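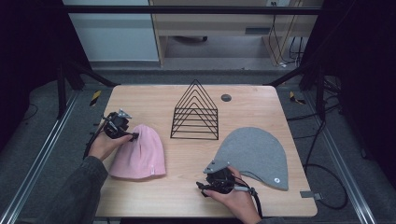 IDNESS COURT HOMEOWNERS ASSOCIATION
Minutes of the July meeting of owners

Held in the ground floor lounge, 7:00 p.m. Minutes taken by Chiến Hà, secretary, who was out of the room when the job was assigned.

1. Call to order and quorum

The president called the meeting to order at 7:09. Quorum is 50 units out of 98. We had 41 in person and 12 by proxy. Two of the proxies were made out to the same person by the same unit, one from each spouse, with opposite instructions. The manager ruled that the unit gets one vote and that the spouses can discuss it at home. That left 52 and we went ahead.

2. Minutes of the last meeting

Approved with one correction. Under "Elevator," the words "Unit 6C was happy with the repair" should read "Unit 6C was not happy with the repair." The secretary regrets the error and has since heard a good deal from Unit 6C.

3. Manager's report

The manager from Brumholm Property Services went through her written report, which had been in everyone's mailbox for a week and which four people asked her to read aloud anyway.

Units for sale: 3B, 5F and 8A. 3B is under contract after one open house. 5F has been on the market since spring and the owner asked whether the association could do anything about the view. It faces the Lisotdale Self Storage building. The manager said the association does not own the Lisotdale Self Storage building.

Resale packets: The packet for buyers (rules, budget, insurance certificate, last 2 years of minutes) now costs $100, paid by the seller. The owner of 8A said this was steep for photocopies. The manager said it is sent by email. This did not help her case.

For sale signs: The rules allow one sign, in the designated bracket by the front walk, on the day of an open house. A sign was found zip-tied to the Japanese maple. The listing agent has been written to and so has the owner. The sign is in the office if anyone wants it back.

Lockboxes: There are now five lockboxes on the front railing and three units for sale. The manager will post a notice giving agents until the end of the month to claim theirs, after which they will be cut off.

4. Finance

Operating account is slightly ahead of budget, mainly on account of a mild winter and a snow removal contractor who billed accordingly. Reserves are where the reserve study says they should be, if you read the optimistic column. The owner of 2D asked which column the board reads. The president said both.

Delinquencies: 9 units are behind on monthly fees. Seven of these are less than 30 days late. The other two have been sent to the attorney. No unit numbers were given, as the law requires, and everyone in the room looked at the same chair, which was vacant.

5. Roof

The flat section over the east wing is due for replacement. Three bids were requested and two came in. The third contractor came out, went up, came down, and has not been heard from.

Both bids cover tear-off, new insulation and membrane, and flashing at the parapet. The lower bid leaves out the two skylights over the stairwell. The higher bid includes them but wants the whole courtyard for staging. Discussion ran 25 minutes. Points raised:

The owner of 8A, being directly under the roof and also trying to sell, would like it done before fall. The owner of 1A, being directly under nothing but 2A, would like to see a fourth bid.

The owner of 4E asked if the roof could wait one more year. The manager said it could, in the sense that anything can. There are patches on the patches.

The owner of 7B asked if the work would mean a special assessment. The president said no, the reserve fund covers it under either bid. This was asked three more times by different people and the answer remained no.

Motion to authorize the board to sign with the lower bidder once a written price for the skylights is added, provided the total stays below the higher bid. Seconded. Carried, 44 in favor, 6 against, 2 abstaining.

6. Parking

The secretary allotted ten minutes to this item on the agenda and would like that noted as a sign of his good character.

Visitor spaces: The blue Honda has been in visitor space 2 since before the last meeting. It has a current registration and a flat rear tire. It does not belong to any owner who will admit to it. The owner of 3B said buyers at the open house had asked about it. The manager has put two notices on the windshield, the second on top of the first. The rules allow towing after the second notice plus 72 hours. Motion to tow. Seconded. Before the vote the owner of 6F said the car might be his nephew's. Motion tabled. The nephew has until the end of the month.

Deeded spaces: A reminder that the spaces in the garage are deeded and go with the unit. They can be rented to another resident, but they cannot be sold separately or rented to people who work across the street. The owner of 5C said that in that case he would like to know how the man in the suit gets in every morning. The manager will check the fob log.

Storage in garage spaces: The rule says one vehicle per space. It does not say anything about a canoe. The owner of 2F, who has a canoe, pointed this out. Referred to the board.

7. Rental cap

The bylaws allow 20 units to be rented at any one time. We are at 19, with two names on the waiting list, and 3B's buyer has asked through his attorney if he can rent from day one. The answer is that he goes to the bottom of the list like everyone else and must live in the unit for the first year regardless.

The owner of 7D proposed raising the cap. The owner of 1C proposed lowering it. Both spoke for some time and each said that the other's idea would destroy property values. The manager noted that a change either way takes two thirds of all owners, in writing, plus a recording fee, and that the last bylaw amendment (dogs) took fourteen months. No motion was made.

Short-term rentals remain prohibited. If you see a person with a rolling suitcase trying to get a key out of the shrubbery, please tell the office.

8. Lobby

The lobby was painted in the spring in a color approved at the January meeting as "soft oatmeal." The owner of 4A said it had dried yellow. The owner of 4B, next door, said it was gray. Both were invited to go out and look at it together during the break. They came back still of the same opinions.

The bench by the mailboxes will be replaced. Budget of $450 approved on a voice vote. The owner of 6C asked for a bench with a back this time.

9. Board election

Two seats were open and two owners were nominated, one of whom was in attendance. Both were elected by acclamation. The secretary will telephone the other one.

Chiến Hà was asked if he would stay on as secretary for a further year. He asked if there were any other candidates. There was a silence, which he has recorded here in full.

10. Owners' forum

Unit 3E: The dryer on the left takes quarters and gives back nothing. Manager to call the laundry company again.

Unit 7B: Asked again about a special assessment. There is no special assessment.

Unit 5F: Would the association consider planting something tall on the storage building side? The president said the landscaping contract comes up in the fall and he would ask for a price on arborvitae. The owner of 2F objected that tall planting would block her light. She is on the other side of the building but wished to speak on principle.

Unit 1A: Someone is feeding the pigeons again. He knows who it is.

Unit 8A: Could owners please not tell people touring the building about the roof in the elevator. It is all in the disclosure and they can read it there.

11. Action items

Manager: skylight price from lower bidder; lockbox notice; fob log; laundry company; nephew.

President: arborvitae; attorney's update on the two accounts.

Board: canoe.

Secretary: call the new board member; correct the last minutes; apologize to 6C.

12. Adjournment

Motion to adjourn at 9:20, seconded by several people at once. Next meeting of owners in October, same room, 7:00 p.m. Please bring the budget packet with you - the office will not be printing extras.

Respectfully submitted,
Chiến Hà, Secretary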